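The Road Out of Drustov, One Windscreen's Worth at a Time
Road pages › Galleries › Driving there

Every travel site on earth will show you Drustov's old town, usually at sunset and usually with a wine glass in the foreground. Fewer of them bother with the road you take to get anywhere else, and that's a shame, as you'll spend a fair bit more of your holiday looking at it than you will at the cathedral.

We hired a small car from Fasari, at a desk staffed by a young man with strong views on our luggage, and pointed it at Harju. The map says 14 kilometres. The map has never had to find the right lane at the bottom of the hill with a bus taking an interest in its rear bumper. We had up to an hour in hand and used the lot.

They drive on the right, of course, which for the Australian half of the car meant going for the indicators and cleaning the windscreen instead. By the second roundabout it was a very clean windscreen.

What follows is bitumen, mostly. If you were hoping for more than a distant cathedral, try the other gallery with the wine glass.
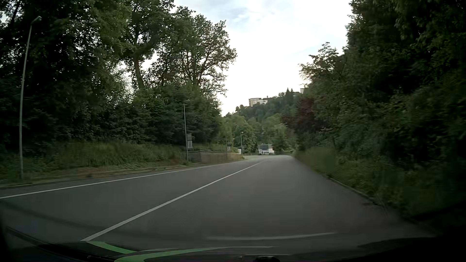
Two lanes, a grassy bank and the street lamps for company. I could've driven this sort of road all day.
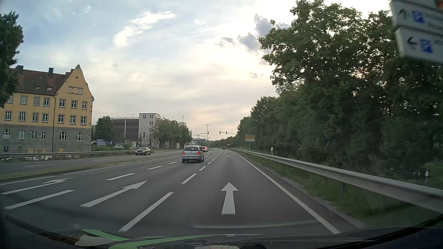 Arrows on the road, and the sort of yellow-ochre building with a tiled roof that would be a boutique hotel by now if it were back home. The silver hatchback is in the middle lane. The middle lane goes straight on. I mention it for anyone who, like me, needs to hear these things twice.
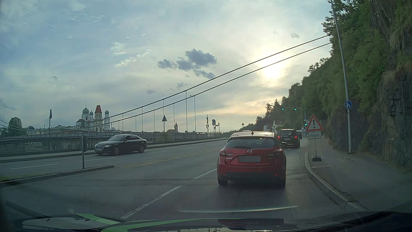
Low sun, a steep hillside on the right and a red Mazda to follow. Sooner or later you stop navigating and simply adopt somebody.

Laltham wrote in to say that the arrows are all very well but you want to be in your lane long before you reach them, and that locals regard a late change of mind as a kind of confession. Same reader reckons the Harju road is a different animal in November, when the fog sits in the valley until lunch, and recommends the train, which takes longer and has a bloke selling pastries on it.

Fair points, both. We did the train on the way back from the coast and the pastries were good (get the cheese one, the cherry one goes down your shirt).

A few notes for anyone doing the drive:

Fuel up before you leave Drustov. There are 2 servos on the way and the first was shut when we passed, with a chair across the entrance.

Leave after 3 in the afternoon if you want your hotel room ready, and before 6 if you want dinner. Kitchens in Harju close early and without remorse.

Sunnies. We packed ours in the boot, under everything, where they stayed beautifully protected.

Parking in Harju is free on the river side and costs money on the church side. The signs explaining this are on the church side.

If you're travelling with a navigator, agree beforehand on what "next left" means. We had the discussion afterwards, in a quarry.

The hire car went back to Fasari with no new scratches and one old one, which the young man with the luggage opinions photographed from every direction before letting us go. He then asked how we'd found the road. We said the road was fine, and he looked a little disappointed.

Next gallery: Harju market, including the cheese that was confiscated
Page last updated Sep 29, 2024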